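Re: [Stirlow-tidy] Cords, and where to keep them
1 min read

> I bought 40 cable pouches from Stelo and labeled every one.
> Took a weekend. I think everybody on the list should do it.
> Loose cords in a basket are asking for trouble.

I doubt it. Forty pouches is forty little doors to open before you find the one you want, and labels go stale the first time you replace a lamp. I tried something close to this in June and was back to baskets inside a month.

My objection to baskets is smaller. The mesh kind snags plugs, and dark cords vanish in the bottom. So two baskets, gray plastic, one for cords and one for everything else, and any power cord gets coiled before it goes in. A loose coil will do. I don't buy the claim that it ruins the wire.

If the pouches are still in use at Christmas, tell us and I'll reconsider.
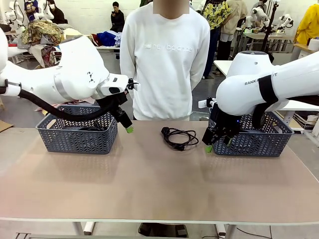 Contact the list owner | © Stirlow-tidy | Back to top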